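Why cement grout dries blotchy, a thread
Iraklis Chrysikopoulos
Last updated: Friday, February 23, 2018 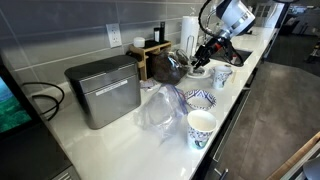
Cement grout is a portland cement product with sand or fine filler, pigment, and usually some dry polymer. It hardens by reacting with water. Drying is a separate process that happens at the same time and competes with it. Most color complaints come from that competition. They also show up more on some walls than others. On large gray tile with thin, pale joints, like the wall behind this counter, there are few lines to look at and every one of them is long, so a change in shade partway along a joint is easy to follow by eye. Small mosaic hides the same defect completely.

Background for new readers: I set tile for a living and now mostly inspect other people's tile. In January I looked at a kitchen wall in the Miah building where the owner had rejected the grout twice. Same product both times, Vumari unsanded, light shade. This thread is what I wrote up for the installer, minus the invoices.

Start with mixing water. The bag gives a range. Go over it and the extra water has to leave somewhere, and it leaves through the face of the joint. It carries fine pigment and dissolved lime with it. The face ends up lighter than the body, softer too.

Quick check: scrape a light patch with a margin trowel. If the color a hair below the surface matches the sample stick, the batch was fine and the surface was not. If it's pale all the way down, suspect the mix or the wrong bag.

The installer in Miah was adding water by eye from a hose. He was consistent by feel, which means he was chasing the same stiffness each time. Stiffness depends on temperature and on how long the bucket has been standing. Same feel, different water. Use a marked jug.

Related: remixing. Grout slakes for several minutes after the first mix, then gets stirred again. Stirring is fine. Adding water at that point is where the trouble starts. You've already broken the first crystals and now you've diluted what's left.

Mixer speed. High speed pulls in air. Air shows as pinholes after wash, and pinholes collect dirt, so a joint that looked even on day one is speckled by summer. Slow paddle, kept under the surface.

Now wash water, the biggest cause by far in my files. I went back through 77 inspection reports where the complaint was uneven joint color. In 36 of them the only thing I could find wrong was the cleanup. That's my own caseload, people call me when something already looks bad, so don't quote it as a rate for the trade.

What wet cleanup does: a dripping sponge drops water into a joint that has just begun to set. Water to cement ratio at the surface goes up, locally, in the shape of the sponge stroke. You see it a day later as pale bands, often diagonal, often at the same height as the installer's shoulder.

Sponge should be wrung until it doesn't drip when you squeeze it lightly. Two buckets, one to rinse the dirty sponge and one clean. Change the water before it looks like it needs changing. One pass per sponge face, then turn it.

Timing. Press a thumb into the joint. If it takes a print, wait. If it takes no print and no color comes off, wash. On a wall with porcelain tile the joint firms slowly, as the tile draws almost nothing out of it. On a soft-bodied ceramic with unglazed edges it firms quickly. One clock time doesn't serve for both.

That brings up suction, the one people miss. The edges of the tile pull water from the grout. So does the mortar behind it, if it's still green or if it was left uneven. Two adjacent joints can have different suction on the same wall and they will dry to different shades.

Mortar in the joint is the worst version. Thinset squeezes up between tiles and doesn't get raked out. The grout over it is a thin skin. Thin skin dries fast, hydrates badly, comes out a different color, and sometimes flakes. In Miah this accounted for the vertical joints. Horizontals were mostly clean.

You can test for it without taking anything apart. Pick a dark spot and a light spot, rake out a short length of each with a hand saw, measure depth to whatever is solid. On that wall the light spots were shallow every time.

Thin joints make this harder. A narrow gap is hard to rake and hard to pack. The float rides across it, bridges it, and leaves a void under a smooth face. Hold the float at a steep angle and push the material in from more than one direction. Then take the excess off on the diagonal so the edge doesn't drop in.

Efflorescence is a different animal. It's a white bloom, it sits on top, and it comes from soluble salts or lime carried out by moisture and left behind when the moisture evaporates. Lime turns to carbonate in air and stops being soluble in plain water. That's why wiping makes it disappear and drying brings it back.

Wet the joint. If the whole joint goes to the right color and the white returns when dry, that doesn't prove efflorescence, a weak porous surface does the same thing. Scrape it. A bloom comes off as powder and the joint under it is sound. A weak surface just keeps coming.

If it's bloom: dry brush first, vacuum, then a mild sulfamic acid cleaner on pre-wetted joints, rinse thoroughly, test patch in a corner. Keep acid off marble, limestone and anything you can't identify. If bloom returns after that you have a water source behind the tile and cleaning is no longer the job.

Curing. In a heated building in winter the air is dry and the surface loses water before the cement has used it. Some manufacturers allow damp curing with kraft paper, or misting, and some don't. Read the sheet. Never use plastic film on colored grout. It touches in some places and sags away in others and you get a map of the contact.

Also turn off the fan. The second attempt in Miah had a floor fan aimed at the wall overnight to "help it along." The end nearest the fan was the palest. The installer had his own theory about bad pigment. I kept the two leftover bags and made sticks from both, and they matched each other and the color card.

About batches. Check the lot code on every bag before opening any of them. If lots differ, blend them dry. This is a floor habit that people drop on walls, where the job takes only a bag or so, but a change of lot in the middle of a backsplash is plain to see.

Sealers. A penetrating sealer does not fix color. It locks in what's there and makes later correction harder. We had a case out in Mitus where someone put Manditz sealer over blotchy joints after one day. The colorant applied afterward wouldn't bond and had to be stripped.

Colorant is a legitimate repair if the joint is sound. It's a pigmented coating, epoxy or acrylic based, brushed in and wiped off the tile face. Clean, rinse, let it dry out fully, apply in short runs. Don't put it over powdery grout. It will peel with the powder on its back.

If the joint isn't sound, rake and replace. At least two thirds of the depth, clean edges, vacuum, dampen the joint slightly if the product sheet calls for it, no standing water. That's what we did on the verticals. Horizontals got colorant. The owner was told in writing that two repair methods had been used.

Epoxy grout avoids most of this. No portland cement, no lime, no suction problem to speak of. It has its own failures: haze left on the face, unmixed resin in the corners of the pail, yellowing in strong sun with some light shades. It costs more and a slow installer will lose a pail. For thin pale joints behind a counter I'd still price it.

One exception to everything above. The joint where the wall tile meets the counter should not be cement grout at all. It's a change of plane and the two sides move separately. Use a flexible sealant in a matching color. If it's cracked there, no amount of careful mixing would have helped.

I keep control sticks from every job for seven years. A strip of grout cast in a spare joint, labeled with lot, water and date. It settles most arguments before anyone gets a saw out.

Next thread will be on lippage and how to measure it with a straightedge and feeler gauges.

Comments

tilebench_rob
Good on the sponge. Our crew got told to wring harder and callbacks on light grays dropped. Does the thumb test hold for high-polymer grouts? Ours stay tacky.

Iraklis Chrysikopoulos
Less reliable. They grip the tile face before the joint is firm. Do smaller sections and follow the open time on the sheet.

dlm_renovation
Disagree on plastic. I've covered floors with poly for years.

Iraklis Chrysikopoulos
White or gray on a floor, you may not notice. Try it on charcoal.

Kitchen half done
My grout is lighter only near the outlet covers. Same cause?

Iraklis Chrysikopoulos
Could be. People wash around outlets in small circles and go over the same spot too often. Scrape a bit under the cover plate with the breaker off and compare.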